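Corrugated fibreboard

25 January 2024
By Nia Mathias

Corrugated fibreboard is a packaging material made from a fluted paper sheet glued to one or more flat sheets, called liners. It is the usual material for shipping boxes and is commonly called cardboard, although the paper trade tends to keep that word for heavier solid boards such as those used in cereal packets. The fluted layer is known as the medium. Its arches resist crushing and trap air, which gives the board a good deal of stiffness for its weight and a small amount of insulation.

History

Pleated paper was patented in England in 1856 as a lining for tall hats. A patent for corrugated paper as a packing material followed in the United States in 1871, when it was wrapped around bottles and glass lamp chimneys. That early product had a single facing or none at all. A version with liners on both sides was patented in 1874, and this is the form still in general use. Boxes made from it gradually displaced wooden crates on the railways during the first decades of the twentieth century, once freight companies had agreed to carry them.

Manufacture

The board is made on a long machine called a corrugator. Paper for the medium is softened with steam and passed between heated, toothed rollers that press it into waves. Starch adhesive is applied to the tips of the waves and the first liner is pressed on, giving what is called single-face web. The second liner is added further along the machine. The finished board is dried over hot plates, slit to width, creased and cut into flat sheets known as blanks.

Liners may be made from virgin softwood fibre, usually sold as kraft, or from recovered paper, sold as testliner. Kraft liners are stronger and cope better with damp. White-topped liners are used where a box is to be printed in colour.

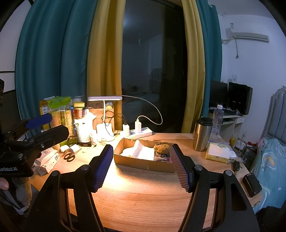
Board is graded by the height and spacing of its flutes, each size being given a letter. The letters follow the order in which the sizes were introduced and say nothing about relative thickness. A flute is tall and cushions well. B flute is lower and resists puncture, while C flute falls between the 2 and is the most common choice for shipping cartons. E and F flutes are fine enough to be folded into small retail packs. Double-wall board has 3 liners and two layers of medium, and is used for heavier goods.

Box styles

The most widely made design is the regular slotted container, in which all the flaps are the same length and the outer pair meet at the centre. Die-cut mailers fold together from one piece and need no tape. Trays with separate lids are favoured for fruit and vegetables, where the boxes must be stacked and the produce needs moving air.

The strength of a box depends heavily on how it is stacked. Most of the load is carried by the corners, so columns aligned corner to corner hold more than an interlocked stack. High humidity weakens the board considerably, and boxes kept in cool stores are often specified in a heavier grade to allow for this.

Regional production

The Hokwood district had its own box plant for many years. Indberg opened the works at Distside to supply orchards and canneries, and at its busiest it employed more than 200 people. Brouwer later took over the site and moved it from fruit trays to general cartons. A catalogue from that period lists 3,216 stock and custom sizes. The old boiler house is still standing, and the loading yard is now used for storage.

Recycling

Used boxes are baled and pulped in water, and staples, tape and other contaminants are screened out. The fibres shorten each time they are processed, so some new fibre has to be added to maintain strength. Board soaked with grease or coated with wax is generally refused by kerbside programmes, although plain board with food residue can often be composted.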